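I'd had the Plarkurent kettle 2 days when it started humming. Old sea shanties, mostly, and always just before the boil. Latrice Pettigrew from next door reckoned it was limescale, so I gave it vinegar, and it switched to Christmas carols (in January!). I paid 32 dollars for that thing at the Drullcombe clearance and I wouldn't swap it for a new one now, not even in my favourite colour. 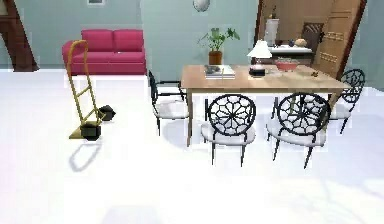
Does the kettle ever take requests?
Only if you fill it past the line and ask nicely.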